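Simulator notes: the drawer numbers, and what I make of them

Trestow put out release 4 of its manipulation planner in January, and the headline claim is that it opens and closes drawers in simulation without a hand-written script for the handle. Several readers asked whether that is worth switching for. I have spent a good while with it and my answer is still mostly no, though less firmly than when I began.

The setup is one most of you will know. A single arm, a cabinet with a drawer, some clutter on top, and a cost function that is meant to sort out the rest. Trestow ships it as a ready-made task, and Skuverik has a converter that brings it into their own simulator with the joint limits intact. I ran both. The converter dropped the drawer friction on the first import and gave no warning, so check that value before you believe any result you get from it.

Over 2,000 runs the planner reported success on nearly all of them. That sounds splendid until you read what counts as success. The check looks at the drawer joint and nothing else. If the joint has moved past the threshold when the clock runs out, the run passes. It does not ask whether the fingers were on the handle, whether the wrist clipped the cabinet on the way, or whether whatever stood on top was still standing there. I added a contact check of my own and a fair share of the passes turned out to be the hand pushing on the drawer wall from the inside. A real drawer might put up with that. I would not want to bet a gearbox on it.

The closing task is better. Starting with the drawer already out, the planner picks a sensible approach and does not seem to care much where the arm begins. I moved the start pose to 6 different places and only one gave it real trouble, with the elbow folded so far back that the solver spent its whole budget getting out of the knot. The log calls this "timeout" and leaves you to guess the rest.

Then there is perception, or the lack of it. In the default config the planner is handed the exact pose of every object, straight from the simulator. You can turn that off and feed it rendered camera views instead, which is what the Esfahani plug-in is for. With the plug-in on, handle position drifts whenever a large object stands close to the drawer. Thin handles suffer most. The authors suggest raising the number of views to 3, and that did help, at the price of a planning loop too slow for anything I would call reactive.

I have the same complaint about the lighting. Everything is lit softly and evenly, so an estimator tuned on these renders has never had to deal with a hard shadow across a drawer front. Random lighting is listed in the settings file, but changing the value did nothing in my build. Liltix users tell me it works for them — perhaps their fork reads a different key.

What I do like is the replay tool. You can stop a run at any step, shift the gripper by hand, and let the planner carry on from there. It saved me hours when I was hunting for the point where approach turns into grasp, and I found two bad offsets in my own code that I had been blaming on Trestow. It also writes plain text logs, which I wish more people did.

If you already have a working script for your drawers, keep it. If you are starting from nothing, try the closing task first, add a contact check before you quote a success rate to anybody, and leave the plug-in off until you trust the motion. I will run the opening task again when the next release lands, with the friction set by hand and my own pass test in place of theirs.

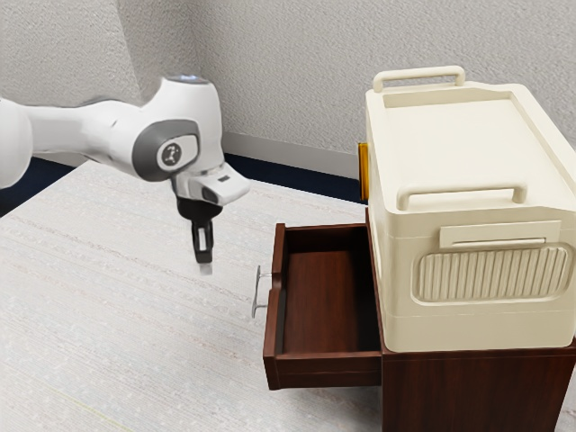
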